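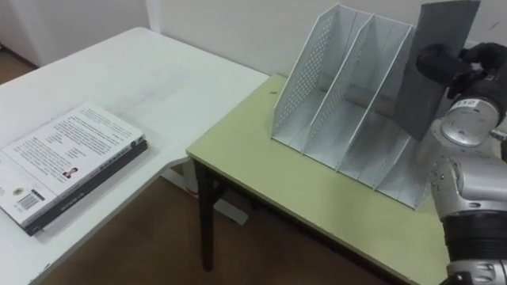 Handout 4: Weeding a Small Library Collection

Course tutor: Sum-yee Chung
Revised 30/01/2022

Read this before the Dremcombe visit. Bring the shelf list you made for Handout 3.

What weeding means

Weeding is the regular removal of items that no longer serve the people who use the library. It covers withdrawal, transfer to another branch, and moving an item to storage. It does not cover repair, which we deal with in Handout 6.

A collection that is never weeded gets harder to use. Readers stop trusting the shelves when half of what they pull down is out of date. Shelves should be no more than 80 percent full, so that returns can be put back without shifting a whole bay.

Grounds for withdrawal

Wrong or outdated: tax guides, travel guides, medical advice, software manuals.
Worn: loose pages, mold, broken spine, heavy marking.
Replaced: a newer edition is on the shelf.
Unused: no loans in the period set by the library's policy.
Off topic: outside what the library collects.

One ground can be enough. Mold always is — take the item off the shelf the same day and bag it.
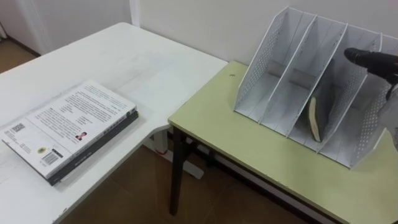 Work from the item first and the catalog second. Pick the book up, look at its condition, check the date on the back of the title page, and only then look up its loans. A barcode, like the one on the white cover of the larger book on the desk, ties the copy in your hand to its record, and two copies of one title will have different loan histories if each has its own library barcode. The ISBN barcode printed by the publisher is the same on every copy of an edition. Do not scan the wrong one.

Worked case: Clelusthorpe

The Clelusthorpe branch held 3,541 items when Lok-yiu Chiu took it over. The first pass took out 800 of them, mostly reference works and duplicate novels. Hok-lam Shek kept the list of withdrawals by class number, and the local history shelf was left alone until the county archive had replied.

Questions to think about: Why start with reference? What would you have told regular readers, and when?
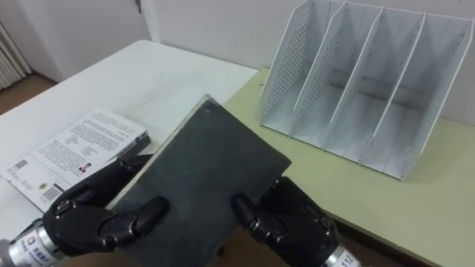
Recording a withdrawal

1. Change the status in the catalog to "withdrawn."
2. Cancel any holds and tell the readers concerned.
3. Stamp the title page and cross out the library barcode.
4. Write the reason on the slip. Use the codes from Handout 2.
5. Put the item in the sale, transfer or recycling bin.

Keep slips until the November stock report is signed off.

For next time

Read Tuncer, chapter 2, on gifts and donations — the section on saying no is short but will come up in discussion. Chia-hao Sin has the spare copy.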